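Workshop notebook — equipment planning, hand-held grippers
20/03/2018
Entered by: Aranka Balogh

The present allocation is to be reviewed ahead of the October purchasing round. Two suppliers have quoted for replacement finger pads, Mudell at $30 per set and Ondieki at $51 per set including screws. The Mudell price excludes freight. A quotation for a complete second gripper was received from Brorine at $1864, with delivery in 13 weeks.

Household sorting remains the priority task under the Plosurow programme. Cartons, small bottles and loose caps are all within its scope, and the pads should be specified for the smallest of these — a wider pad would suit the cartons only.

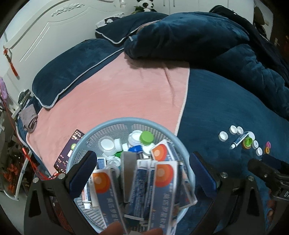
Sorting task, bedroom setting: medicine cartons above the blue mesh basket.

The second gripper is recommended for purchase, subject to written confirmation of the warranty period. Pads are to be ordered separately and charged to consumables. Storage tubs and a spare charging cable may be met from the minor items line.

Outstanding: freight cost from Mudell; colour options for the pads, if any.

2 comments | 0 shares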